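I have laid the table in this house for most of my adult life, and I have never thought of it as work. Washing up is work. Ironing is work. Putting a fork on the left and a knife on the right takes less time than calling everyone down to eat.

So it was odd to spend a good part of March thinking about very little else. I have been trying to answer a plain question for this blog: can a machine do an ordinary chore yet, in a home or in a workshop, well enough that you would leave it alone with the job? I started with the table because it is small and everyone knows what it should look like at the end.

Cutlery is a nasty thing to give to a machine. It is thin, it lies flat, and it shines. A camera looking at a knife mostly sees whatever the knife is reflecting, so the same blade can look black from one side and white from the other. Crockery has its own trouble, as a white plate on a pale table gives very little edge to go on.

A knife held at one end, next to a plate, is a fair picture of how close the work is:
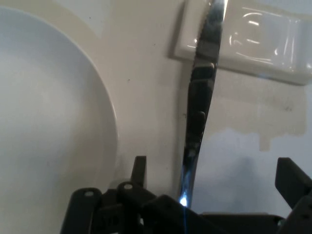

## What counts as done

When I wrote about floor cleaners last year, several of you complained that I was too generous. Fair enough. I counted a room as done if most of it was clean, and you pointed out that you would not accept that from a teenager.

This time I am using a stricter rule. A chore is done if I don't have to touch anything afterwards. A knife put down crooked counts as a fail if I would straighten it. A fork left in the drawer is a fail. Stopping to ask for help is a fail too, though a milder one, and I would always take a machine that stops over one that carries on and chips a plate.

By that rule, I don't think any household arm I have read about would pass in my kitchen. Some would do the job 3 times in a row and then miss the fourth for no reason you could see. For a demonstration that is impressive. For a chore it means you are still standing there.

The workshop is a different matter. My old employer, Semaan, packed hinge sets in Titbridge, and the line I worked on did 4,000 bags on a good shift. Part of it was automatic even then. The parts came down a chute the same way up every time, and the machine never had to look for anything. If a hinge arrived upside down, the line stopped and one of us walked over. I was one of the people who walked over, and I did it more often than the brochure suggested.

A kitchen has no chute. The drawer gets pulled out a bit further one day than the next, the fork has slid under the knife, and whoever emptied the dishwasher was in a hurry.
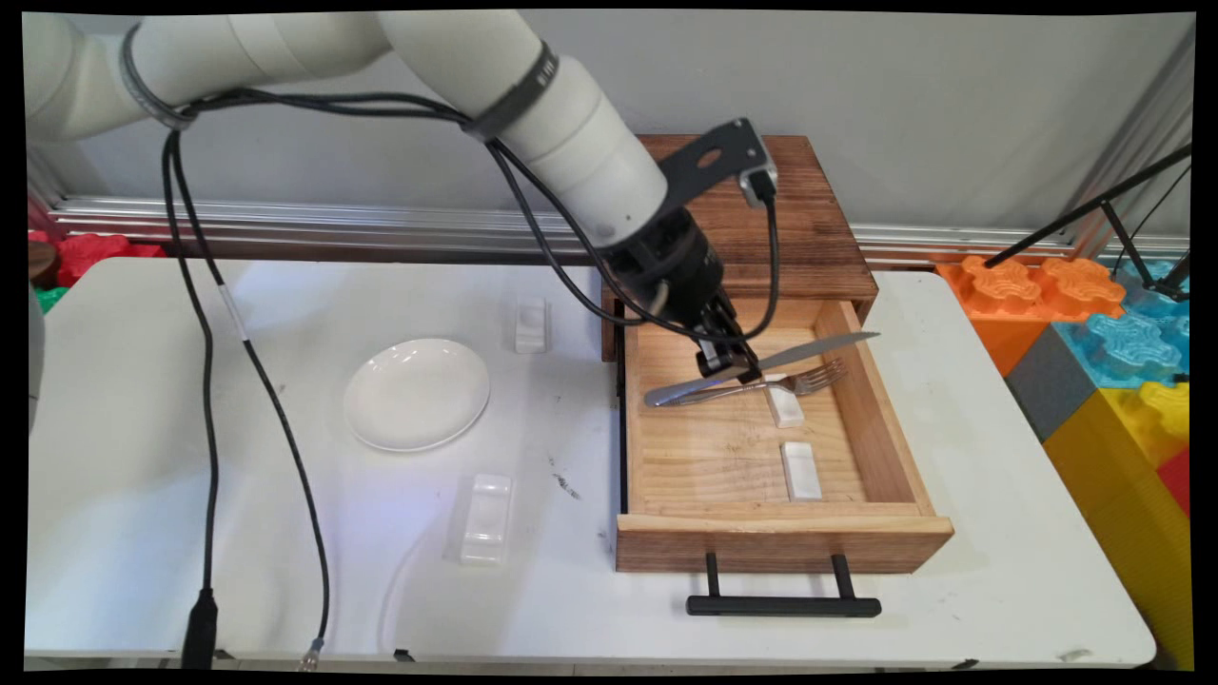 Issue 15

Drawers deserve a section of their own. When I reach into one I use the sides without thinking. I slide a knife against the wood until I can get a fingertip under it. With two stiff fingers you have to come at it from above, get hold of it somewhere sensible, and lift it out without knocking what is lying next to it. Where you take hold matters as well. Gripped near the middle, a knife balances nicely but sticks out on both sides, and both ends have to clear the drawer.

I tried it myself with a pair of kitchen tongs. I can recommend this to anyone who thinks the machines are being slow. I dropped the first knife, and then I pushed a fork to the back of the drawer and had to take everything out to reach it.

A reader in Brirnach wrote to ask whether I would pay for one of these arms if it worked. For laying the table alone, no. If it would also clear the table, load the dishwasher and put everything back in the right drawer, then yes, and I would want it to manage 100 meals without my help before I handed over the money. I would give it a lot of leeway on speed. It could take all afternoon over the dishwasher as long as I was out.

Next month I am looking at laundry, mainly folding. I have also been promised a visit to a joinery shop in Zidmont, where they are thinking about a machine to sort offcuts. If you work somewhere that has tried something similar and given up on it, please write in, as those letters are usually the most useful ones I get.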